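Inventory

The shop in Prudow had been closed for nine weeks when the loss adjuster's form arrived. It ran to 14 pages. The widow sat at the counter with the form, a biro and the till rolls, and began at section A.

Section A asked for the name of the business. She wrote Brandden Hardware. Section B asked for the nature of the incident, with a row of boxes: fire, flood, theft, other. She ticked theft. There was a line beside it for further details, up to 200 characters. She left it blank and turned the page.

Section C dealt with cash. The till had held 451 pounds at the time. She knew this from the roll, which had been torn off at twenty to six and put in the drawer under the counter, as on every other evening. The police had kept the roll until January and then sent it back in a clear bag with a number on it. She copied the figure into the box and initialled it.

Section D dealt with stock. The two men had taken nothing from the shelves. A display by the door had gone over when they left, and its contents were listed in her sister's handwriting on the back of a delivery note: plant pots, washing-up brushes, one box of light bulbs. She entered them in that order, with the cost price against each. 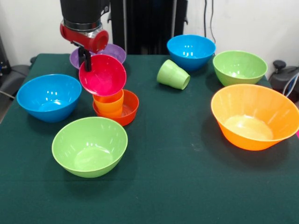 A magenta bowl held over orange cups, with a purple bowl behind.

At four o'clock she stopped to boil the kettle. People had left things on the step again. The council had asked her, by letter, whether the flowers from the vigil could be cleared, and she had said yes to the flowers and no to the candle jars. The jars were now in the back room on the shelf meant for paint. Most were the kind sold with jam in. She had washed them and kept the lids separate.

The vigil itself had been held in the car park opposite. The local paper gave the attendance as 800, which she thought was high. The car park had marked bays and she had parked in it for 22 years. Full, with people standing between the rows, it might have taken half that. She had cut the report out and put it in the file with the others.

Section E asked whether the premises had been secured. The front door had a Nisbet deadlock, fitted by her husband, with the receipt stapled to the guarantee. It had not been locked, as the shop was open. The form had no box for this. She wrote "open for business" in the margin and drew an arrow.

Section F was headed Persons. It asked for the number of staff on the premises, and she wrote 1. It asked for their current employment status. The choices were employed, on leave, and left the company. She read the notes at the back, which referred her to paragraph 6, and paragraph 6 referred her to the Tidinico helpline, open until half past five.

It was ten past. She moved the telephone nearer and looked for her glasses.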